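Can a Robot Clean Up Your Room Yet?

Short answer: a bit of it. Slowly. Don't cancel your chores.
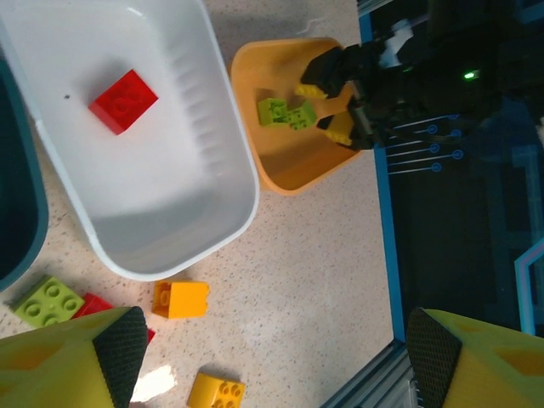
Think about the last time you were told to pick up your blocks. You probably grumbled, got down on your knees and started grabbing. You didn't have to think about where your hand was, or how hard to squeeze, or whether the red thing by your foot was a block or a sock. Your brain did all that while you were busy complaining.

A robot has to work out every piece of it.

First comes looking. Many robots have a small camera right by the "hand," which is called a gripper. The camera sees colors and shapes, and a computer has to decide which of them are blocks. Shiny spots on a counter can fool it. So can a brick that's half hidden behind something else, even if the something else is the robot's own finger.

Next comes grabbing. You have five fingers on each hand. Lots of robot grippers have 2, and they work like kitchen tongs. Try it yourself! Use only your thumb and one finger, and take a block out of a bowl when another block is leaning on it. Now do it wearing oven mitts – that's closer to how it feels for the robot, if it felt anything.

Then there's letting go. It sounds like the easy part. Open too early and the block bounces under the couch, where it will wait for somebody's bare foot.

Bheki Ngcobo teaches robots to sort things at a workshop called Brikier. His team's robot, Monik, has two arms, so one can work at a bowl while the other goes after the strays. One September afternoon Monik tried to pick up a block 189 times. It managed 136. The other tries ended in drops, misses and one long, thoughtful squeeze of nothing at all.

"My daughter beat it before she could tie her shoes," says Bheki. She is 7 now and still brings this up.

So what can machines do at home? Robot vacuums are pretty good at floors, as long as you don't leave a charging cable lying around for them to eat. Dishwashers are great, but somebody has to load them. Folding a T-shirt is hard for a robot, and making a bed is harder, mostly because cloth never lands the same way twice.

In factories, robots do better. There, the parts can arrive in the same spot, facing the same way, all day long. Your bedroom is probably not like that.

Monik is practicing again tomorrow. Your blocks are still on the floor.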